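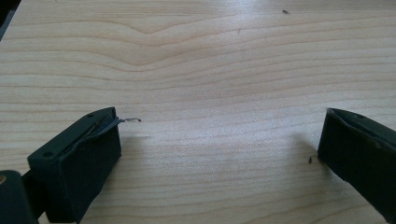
Re: [buvville-tables] Which oil for a kitchen table?

On Wednesday, May 25, 2022, a list member wrote:
> We've sanded our table back to bare wood and I'm dithering
> between oil and varnish. Two small children, lots of spilt
> juice. Is oil daft? And how many coats?

Not daft at all! I've oiled every table I've owned and I'd do it again tomorrow. Varnish does keep juice out better in the first year or two, I'll give it that, but once it chips you're back to sanding the whole top. With oil you rub down the sore patch, wipe a bit more on and go to bed.

I used the Baumgartner hard oil on ours last October. Three thin coats, a day between each, and I do mean thin – my first go was far too generous and stayed tacky for a week (we ate off our laps). Put it on with an old T-shirt, leave it a quarter of an hour, then wipe off everything that will come off. A tin goes a very long way.

What grit did you stop at? I went through 80 in one afternoon and finished on 180. Some people carry on much higher, but I found the oil barely soaked in when I tried that on a shelf.

Please lay your rags out flat outside to dry, or soak them in water before they go in the bin. Oily rags left in a heap can catch fire by themselves, and it says so on the tin in tiny print.

> Also, does it go yellow?

A little, yes. On pale wood it's a warm, honeyish colour and I love it. If you don't, try the white-tinted sort on the underside first.

Do tell us how you get on, I want to hear about every coat!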